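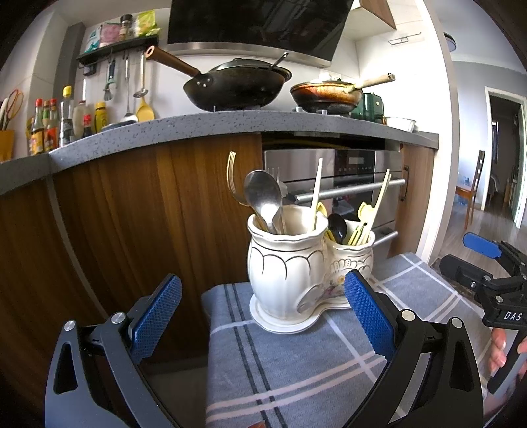 Left and right gripper at the utensil holder, after the pads were changed.

December 2, 2018
By Bjarke Baldursdóttir

Notebook, hand grippers, kitchen set. Pads and pivots.

Left gripper had more than 600 grasps on the old pads when I stopped counting them in the log. The texture was worn smooth near the tips and thin handles began to turn when lifted. I changed all the pads on both grippers to the blue ones from the Orkow bag. The old ones go in the box marked Kesex, please do not throw them, I want to measure the wear.

How I did it, for the next person:

Unplug the cable first. Open the fingers fully and lock them. Push the pad from the back side with the plastic wedge. Do not use the screwdriver, I made a scratch in one finger in July and the new pad does not sit flat there until today. Clean the seat with alcohol, wait until it is dry, then press the new pad from the root toward the tip. I leave it clamped on 80 grit paper for ten minutes, with a cloth between, so that it does not slide out during the glue time.

Pivot screws. There are two on each finger. On the left gripper the one nearer the tip was loose on one finger, I could turn it with my nail. I took it out, cleaned the thread, put a very small drop of the medium thread lock and tightened by hand only. If you tighten too much the finger goes slow at the end of the stroke and the opening value stays a little high. I made this mistake first and had to do it again.

Zero after the pad change. The new pads are thicker, so the closed position is wrong if you do not zero. Close empty, read the value, write it in the file. Today: left 1241, right 1238. Before the change the left was lower, as expected. I did not change the force limit, it is still 800 in the Movholm settings and I think it should stay there for ceramic and metal things.

Test object is the double utensil holder, on the checked cloth. I like it for this because the handles are so different: metal spoons, forks, chopsticks, the black spoon, and the pale yellow plastic ones with round heads. Metal spoon: good, three times. Chopstick: good when taken near the middle, turned once when taken high. Yellow plastic: they stand close together and I took two at once. This is not a problem of the pads, the approach is too wide.

Still to do:
- look at the scratched finger again, maybe sand it
- check pivot screws tomorrow morning, before work, when the thread lock is hard
- order pads, only one pair remains in the bag
- ask if the cable of the right gripper can be longer, it pulls on my wrist when I reach toward the stove

Comments (3)

mtk: The screw on the left was loose also in my last session, sorry, I should have written it.

Bjarke: No problem. Please write it on the sheet next time, also when you tighten it yourself.

rolf_p: Is the zero file the one in the shared folder or on the laptop? I find two.

Recent entries
Cable strain relief, second try
Baldursdóttir: pad wear, how to measure it
Movholm settings after the update
Cleaning the finger seats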